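Friday, November

Dye bath tests, batch 3105, continued from last week

Started at 8:30. The Rarau wool skeins had been in the alum mordant overnight. Took them out, pressed them by hand, did not rinse. Nine skeins this time, all from the same cone, so any difference should come from the bath and not the yarn.

Madder first. Weighed out 200 g of the ground root from the Porneck sack, tied it in the old muslin, and put it in the big pot with cold tap water. Brought it up slowly. Last time I let it run past 70 C and got brown where I wanted red, so I stayed at the stove with the thermometer and kept it between 60 and 65 C for an hour and a half. The color at the end was a brick red, a bit orange on the skein that sat nearest the bag. Should move the bag more often.

The second bath was the same liquor, used again with a pinch of chalk. Came out coral. I like it better than the first, but it's not what the order asks for.

Weld in the afternoon. The Montes weld is stemmy this year and I had to pick through it. 241 g after sorting, chopped with the garden shears, simmered for an hour, strained twice. The yellow is clear and strong, with a slight green cast under the window. Under the lamp you can't see the green at all. Whoever matches these against the order card, please do it in daylight.

Dipped two of the yellow skeins in the indigo vat to get the green. The vat was at 49 C and looked healthy, coppery film on top, yellow-green underneath. First dip one minute, aired for ten, second dip one minute. One skein took evenly. The other has a pale band where the tie was too tight. Retied the rest with loose figure eights before they went in.

pH strips are getting old. Two strips from the same tube gave me 9 and 10 on the same vat. Ordered a new tube from Emevport along with more soda ash.

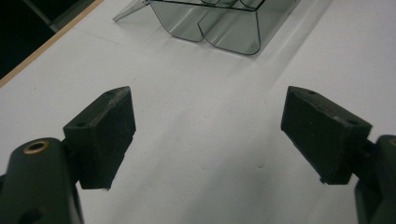 Washed everything at 4:00 with the neutral soap. The madder bled for three rinses and then ran clear. The weld hardly bled. The greens let go of a little loose blue in the first rinse and nothing after that. Hung them on the back rack with the tags facing out.

Lightfast cards: cut a short length from each skein, wound it on card, covered half with foil, taped to the south window. Check in four weeks. The coral gets its own card.

To do:
Strain the leftover weld and put it in the fridge, label with batch number
Feed the vat Monday morning, don't stir before reading the temperature
Find out if there is any of last year's Montes weld left
Scrub the big pot, there is a madder ring halfway up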